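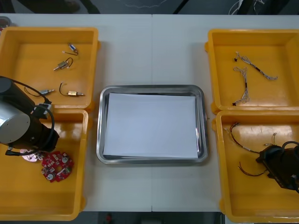 # Parts bench, 12 April 2026

Quiet Sunday, so I got on with the parts for the Clenik sensor units. Njoroge had been asking for the bench layout to be written down before Kheri takes over the next lot, and I would sooner do it now than from memory.

Layout is four yellow trays in two pairs, one pair each side, with the steel tray in the middle on the join between the two tabletops. White paper in the bottom of the steel tray. Small cylindrical parts with leads go in the yellow trays until they are wanted. Boards and harnesses likewise. The steel tray is for whatever belongs together as one set, nothing else.

Notes on the paper:

- Plain white, cut slightly under the size of the tray floor. A bit of bare metal showing round the edge does no harm.
- Change it when it gets marked. Creases are fine.
- Fergal wanted to try the grey foam from Pondham instead. I still prefer paper - the small silver parts show up better on it and a pin can't bury itself.

Wires are the usual nuisance. The multi-strand ones spring open when put down and the short twisted ones knot themselves. I don't want them pulled straight by the ends. Lift the loop, let it hang, then lay it flat. If a blue and white one has gone into a knot, leave it in its yellow tray and deal with it by hand at the end.

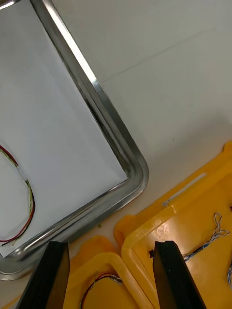
*Wire loop on the paper in the steel tray; blue and white twisted wire still in the yellow one.*

The yellow trays are getting scuffed on the rims. Not a problem for this work, but Leonie has asked whether we want new ones with the November order and I said to put down for two spares. Same size, same colour. The Mabula ones we tried were too deep to see into from the stool.

What makes up a set, as agreed with Kimutai:

1. Round red board, one, white-topped parts facing up.
2. Small rectangular sensor module with its black lead. Keep the lead off the board if it will stay off.
3. Multicoloured harness, laid to the right of the board, not over it.

I have left the cylindrical sensors off the list for now. Kimutai thinks the brass ones and the blue ones should be kept in separate trays. I agree, but the labels need doing first and the label printer is out of tape.

Drawing 147 still shows the old harness with the longer tail. Flutilton have been told. Until the new issue arrives go by the part in the tray and ignore the drawing.

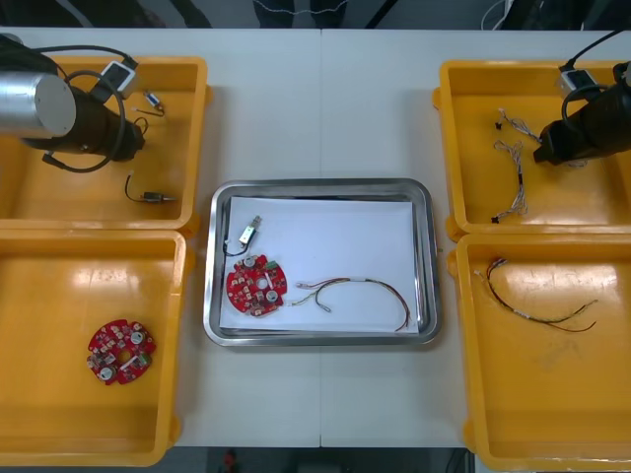

## To do

- Label tape for the printer (Leonie).
- Ask Njoroge whether spare red boards stay out on the bench or go back in drawer 14. I have been leaving them out.
- Kheri to read this page and add anything that isn't clear.
- Chase Flutilton for the new issue of 147.
- Wipe the tabletops down, including the seam. Small bits of wire collect there.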